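Projects > Kitchen Table Sets > Skimireo Small Foods

Search this collection Go

# Skimireo: a data card for small foods and the things we put them in

October, by the Skimireo notes team
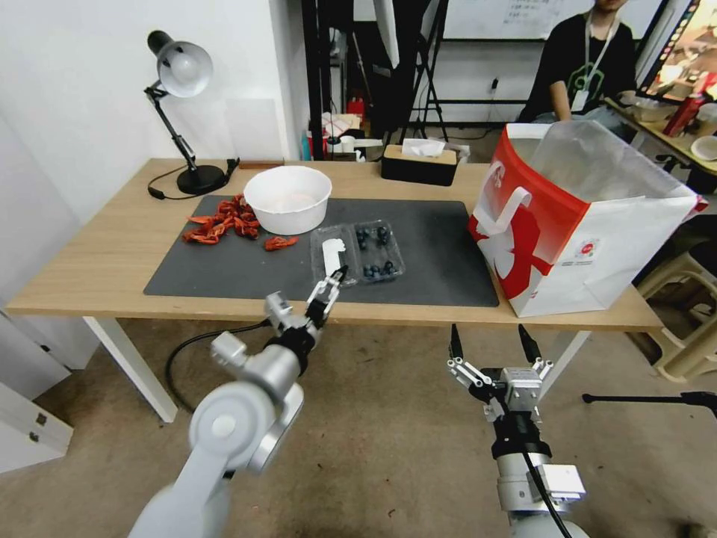 Skimireo began as a side folder in a bigger collection of kitchen table pictures, and it grew up the way side folders do, with everybody dropping in whatever was left over after the main meal had been covered. Dried chilies, blueberries, a handful of beans, the last few walnuts in the bag. After a while the leftovers were more interesting to us than the meals, so we gave them a name and a folder of their own and started taking proper notes (well, mostly proper, as you'll see in the section on labels).

## What you get

The current release has 1,088 pictures from 246 table setups. A setup is one arrangement of food and containers, and it keeps its number even when things get moved a little between one picture and the next. Please split by setup and keep every picture from a setup on the same side of your split. We didn't do this in our own first try and the scores were lovely and meant nothing at all.

Of those pictures, 569 have written notes. The others have only the setup number and the food tags, and we would dearly love to get through them before the next release, but the notes are slow work and we'd sooner have them done with some care.

## The foods

Everything is small, and most of it is the kind of thing you'd tip out of a bag and sort by hand: dried red chilies, berries, nuts in and out of the shell, dried mushrooms, cloves of garlic. Dried chilies turned out to be the hardest to write about. They curl into each other, the wrinkles hide where one ends and the next starts, and there is nearly always a stray lying a little way from the pile. We tag the stray together with the pile if it's plainly the same food, and we say so in the note. Please don't "fix" this, it's on purpose!

Blueberries have their own trouble. In a cluster they go very dark and the edges melt together, especially under clear plastic, so we tag them as a group and never one by one.

## The containers

Bowls, jars, saucers, lidded tubs, and a good many clear plastic clamshells of the sort berries come home in. A few rules we settled on after more discussion than they probably deserved:

- A clamshell with two compartments is one container. Write what is in each side separately, left then right.
- An empty bowl is still tagged. Use `bowl, empty`. It is very easy to skip the empty ones when there's a nice heap of peppers sitting right beside them.
- If a compartment holds something small and white that could be a folded tissue or could be a label, use `paper-or-label` and move on.
- Shopping bags count as containers only when food can be seen in them. Otherwise they go under `table-other`.

## Everything else on the table

We leave the ordinary table as it is. Desk lamps, tissue boxes, mats, shopping bags and cords are all welcome, and they go under `table-other` with a word or two if you feel like it. One of our early setups was cleared down to a bare tabletop and it looked like a shop catalog, which made us all a bit sad. People sort peppers with the tissue box at their elbow, and we wanted the set to have that feeling.

A dark mat under pale bowls gives the cleanest outlines. Dark berries on a dark mat are another story, and if you're arranging new setups, a white dish or a clear box helps a great deal.

## Folders

- `nulo/` has the dry foods: chilies, beans, nuts, mushrooms
- `xue/` has fresh fruit, mostly berries
- `veren/` has mixed tables, with dry and fresh together

A table with both peppers and blueberries belongs in `veren/`, even if one of them takes up only a corner of it. There are still 3 setups sitting in the wrong folder from before we had this rule. Their numbers are in `moved.txt`, and we've left them in place so that older splits keep working.

## Labels, and where they wobble

The tags were written by hand over a long stretch, and our habits changed along the way. Early notes say "pepper" where later ones say "chili," and both mean the dried red kind unless the note says fresh. "Tub" and "box" were used for the same thing for quite a while. We've merged the obvious ones in `tags_clean.csv` and kept the originals in `tags_raw.csv`, in case you like to see how the sausage was made.

Nothing here tells you weight, freshness or variety. Please don't use the set to guess how hot a chili is.

## Adding your own

New tables are very welcome, particularly ones with seeds, dried fruit or anything else that likes to roll away. Put the notes in a plain text file named after the setup, list the foods first and the containers second, and send it along with the pictures.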